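April, evening

Suture practice again, from just after lunch until they wanted the room. I had hoped to get through the whole running closure and I didn't, but I got further than last time and the spacing is better.

The left hand is still the weak one. I know what it is supposed to do. It takes the needle when the right hand has pushed it through, holds on, and gives it back at the correct angle. What I do is grab it wherever I can reach it, and then I have to turn it twice before the next bite. Margit Blomqvist watched me do this several times in a row and told me to stop after each pass and look at where on the curve I was holding. So I did that for an hour. It is slow and dull and it helped.

I used the green thread for the first part. It shows up well on the red and I can see at once when a loop has gone slack. I cut it too long at the start, as usual, and spent more time hauling the tail through than placing stitches. Margit says to cut it shorter and accept that you will need a second length. I wrote that on the inside cover of the notebook so I can stop writing it in here.

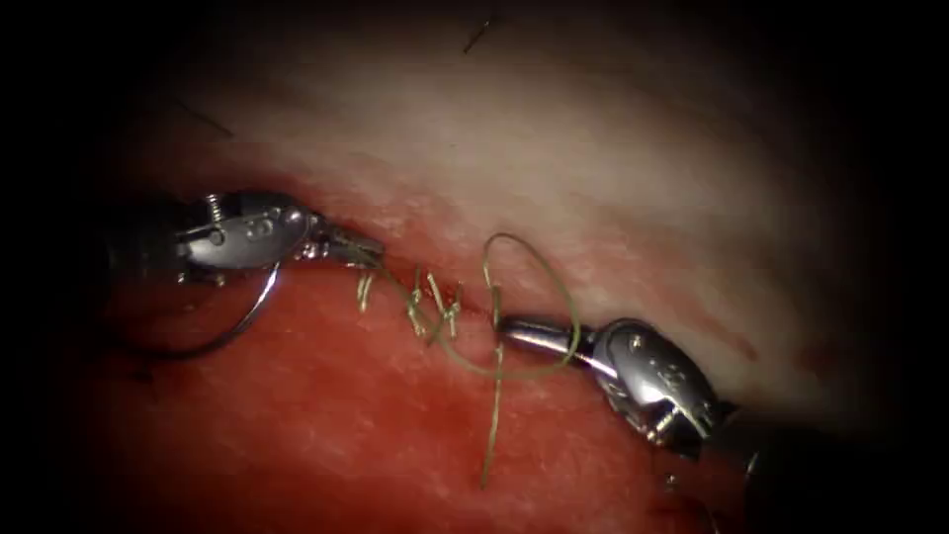 The other problem is tension. You can't feel the pull, so you have to judge it by how the edges come together. If the tissue puckers you have gone too far. I overdid the early stitches and had to back them off, and one tore through. I put another in a little wider and moved on. Indrek Uibo had the next station and his line was neat from end to end. He has been at it since the fall, so I am not going to compare.

Tea in the hallway at 2. Natalina Dal Bello had brought the flat lemon cake and cut it into 20 pieces, which was plenty. She asked if I was going on to the Hulme course and I said I hadn't decided. It is 145 for the two days and the train on top of that. I would like to have the knots sorted out before I pay for somebody to tell me my knots are bad.

Went back in and did knots only. First throw doubled, then a single, then a single the other way. My trouble is that the loop slides off before I have hold of the short end. If I leave the short end lying toward me and keep the two tips close together, I can wrap and grab without traveling. If the tips drift apart, I lose the loop nearly every time. I got 23 that I would call square. I didn't keep a tally of the others.

I also tried going slower on purpose, counting under my breath between moves the way Margit suggested. It felt silly for the first few minutes. After that I forgot I was doing it, and those were the best knots of the afternoon. My shoulders were lower too. Usually I come out of there with a stiff neck and today it was only my thumbs.

One thing to try next time: set the needle in the jaws a bit farther back from the point. I have been holding it too near the middle and it twists when it meets anything firm.

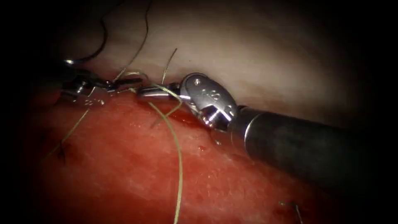
Elsie Wainwright thinks I should leave the running stitch alone for a month and do nothing but single interrupted ones until the left hand stops thinking about it. She said so again on the phone tonight, and added that she threw away most of her first spring's work and doesn't miss any of it. I told her a month was a long time. She told me it was four sessions.

She is probably right about the singles. I will do half and half and see.

Need to ask for the finer thread. Need to return Indrek's scissors, which came home in my coat pocket. Soup for supper, then wrote this. Bed by ten if I can manage it.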